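Bench help wanted at Lisance (Wurkdale shop)

Posted 30 March 2023 by Yen-ting Su

Hi! I run the wiring bench at Lisance and we're looking for 2 people to come sort, check and bundle wire harnesses with us. We moved into the Wurkdale building in February, the orders have kept coming, and Haoran Tan and I can't keep up with the trays anymore (I tried, my desk is a disaster).

What you'd be doing: you take a harness out of one tray, look over the crimps and connectors, match it to the card, and put it in the next tray. Some days you'll be on the Etim order, which is 108 harnesses a batch, and some days it's all odds and ends. If you like untangling necklaces or Christmas lights, come talk to me!

Most of our work is small stuff like this, red and black leads with clear-insulated crimp terminals, plus a twisted yellow and green pair going to a little white connector:
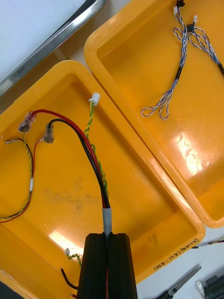 Who we'd like to hear from

You don't need an electronics background, I didn't have one either. You do need to tell wire colors apart reliably and be okay with close-up work at a bench. Crimping experience is a plus, and so is being able to put up with Haoran's radio.

Hours and pay

Mornings, 5 days a week, starting at 8. Pay depends on experience and we'll talk numbers on the phone before you make the trip. The first 11 days are paid training.

To apply, send me a few lines about yourself through the contact form and put "bench" in the subject. A resume is nice but I'll read your note first. Parking is behind the building, use the Natamen entrance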